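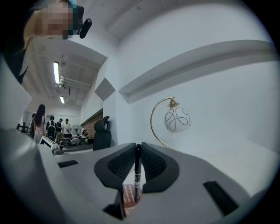 Samholm Arc Desk Lamp with Swirl Glass Shade
Item no. 255
Sold by Dernano Home & Office, Dokutville

The Samholm has been in our catalog long enough now that we have customers coming back for a second one, usually for a bedroom or for a grown child's first apartment, and we can't say we blame them. It's a small lamp with a nice big curve to it. The slender arm comes up from the base, bends over at the top and lets the round white glass shade hang down, so the light falls on the desk and stays out of your eyes.

The dark lines looping over the glass are what people ask about first. They wander and swirl a bit like handwriting, and no two shades come out quite the same, so please don't be alarmed if yours doesn't match your neighbor's (or ours!). The glass is frosted, and it gives a soft, even glow that we find very kind to paper and to tired eyes at the end of a long afternoon.

The metallic finish on the arm changes a good deal with the room. Under cool ceiling lights it can look quite pale, and next to a warm bulb it goes honey-colored, so if you're trying to match a drawer pull or a picture frame, do stop in and look at one in person, or write to us and we'll lend you a finish chip.

We like it best on a plain white desk against a white wall, where the lines on the glass get all the attention, and a little color next to it does no harm at all. The pink mesh pen holder on the same desktop is a good partner for it: light, cheerful and just big enough for the pens you really use. If your desk has a round grommet hole in the top, you can drop the cord through and have the surface nearly clear.

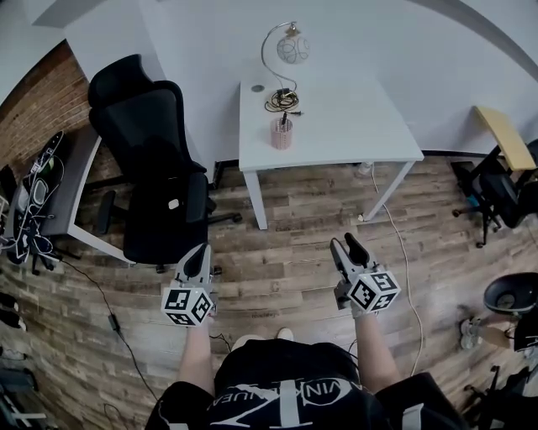 Size and details

Shade: frosted white glass, round, with dark swirl lines, 222 mm across
Arm: curved metal, fixed (it does not swivel)
Cord: black, 60 inches, with an in-line switch
Bulb: standard screw base, LED, not included
Use: indoors, dry rooms only
Assembly: attach the shade with the little cap fitting at the end of the arm. You won't need tools.

What comes in the box

The base and arm come in one piece, wrapped in paper. The shade has its own inner carton, and we'd gently ask you to keep that carton for a while, as it's by far the safest way to move the lamp if you change apartments. The cap fitting is in a small envelope taped to the inside of the lid. It's easy to miss, so have a look before you recycle anything.

Setting it up

Put the lamp where it's going to live before you hang the shade. Give the base a few inches from the edge of the desk, with the arm arching toward the spot where you read or write. Right-handed people mostly like it on the left, so the hand doesn't throw a shadow across the page, and left-handed people the other way around. Screw in the bulb, hang the shade, and tighten the cap with your fingers only. A snug fit is plenty.

Any cord you don't need can sit in a loose coil behind the base. Please don't wind it tightly around the arm, tempting as that may be, because it rubs the finish and pulls the lamp off balance.
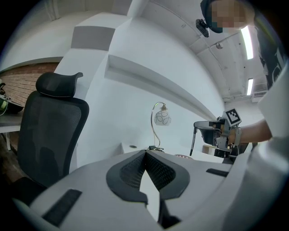
Can I use the lamp on a narrow desk?
The base has a small footprint and does very well on a narrow desk, as long as there's room overhead for the curve of the arm. If you have a shelf above your desk, measure the gap first and leave a hand's width over the top of the arm so you can reach the cap.

What about cleaning the glass?
A soft, dry cloth once a week is enough for most homes. For fingerprints, unplug the lamp, let it cool, take the shade down and wipe it with a barely damp cloth. Leave the glass cleaner in the cupboard, please, as it can dull the lines over time.

Are replacement shades available?
We keep them in stock and sell them separately, cap fitting included. Let us know the item number when you order, because the shade for the Samholm floor lamp looks very similar and has a wider opening.

You can send the lamp back within 100 days if it doesn't suit your room. We only ask that the glass travels in its own carton.

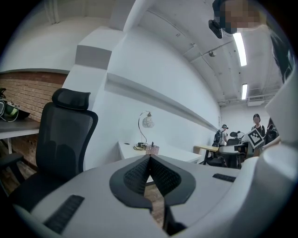
Which desk would you put it with?
Our own favorite is the Farquharson, a simple desk with a white top and slender legs, though the lamp looks just as happy on light wood. A darker top works too and makes the glass stand out nicely in the evening.

Orders placed before noon are packed the same day at our Dokutville store. If you'd like to pick yours up, choose "collect in store" at checkout and wait for our message before you drive over.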